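Cleltasley community theater, what we learned putting on a musical with a small crew. Thread.

1/ We closed our spring show in March and I said I would write down how it went for anyone thinking of doing the same.
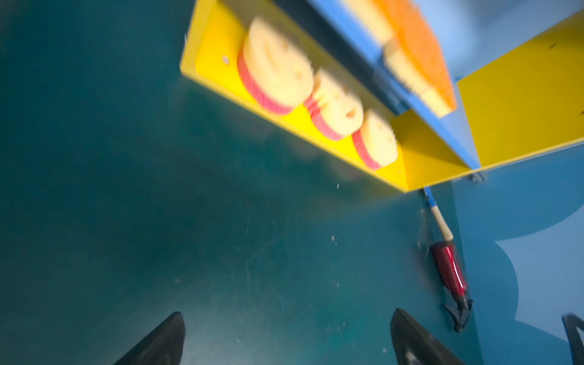
2/ The show was a one-act musical called Dranau, set in a ferry town. Small cast, one piano, no scene changes to speak of. The script calls for a harbor office and leaves the rest up to you. We went with strong flat colors that would read from the back row, a bright yellow like the shelf unit in the photo against a dark teal like the surface next to it. Yellow for the office, teal for the water. It held up well under our lights, and we only have the one set of lights.

3/ Budget was $2,000. Rights and scripts took the biggest piece. Then the hall, then the piano tuning. Costumes came mostly out of people's closets. We bought hats.

4/ Auditions: 25 people came for 17 parts. We asked everyone to sing part of a song they already knew and read one page cold. The cold read told us more. Several people who were nervous singing turned out to be very good with the dialogue, and we moved two solos into the ensemble to fit the cast we had.

5/ If you do this show, look at the second ferry song early. It sits low for the altos and then jumps. We took the whole number down a step and should have done it in the first week. We did it in the fourth, and people had already learned it the other way.

6/ Rehearsals were at Lindgren Hall, evenings, 7 to 9:30. The stage there is wide but not deep. Anything with a line of dancers has to go side to side. The wings are narrow on the left, so all the big entrances came from the right. After a while that looked like a choice.

7/ Sound was the weak spot. We had 2 floor mics and no body mics. The kids could not be heard over the piano in the opening number. We moved the piano off the stage and down onto the floor, lid closed, and that fixed most of it. The matinee was still hard to hear past the middle rows.

8/ Programs: print fewer than you think. We had a full box left over. Also check the spelling of the ensemble names with the ensemble. I missed one and felt bad about it all weekend.

9/ Snacks at intermission made more money than the raffle. Coffee and bars, nothing fancy. It is a one-act, so we put the intermission after the storm song and it worked fine.

10/ Next up is Grillodden in the fall. It's a comedy with a few songs, and it needs a staircase, which we don't have yet. Auditions will be at Lindgren Hall again — same format, one song and one cold page. I'll post the dates on this account when the hall confirms them.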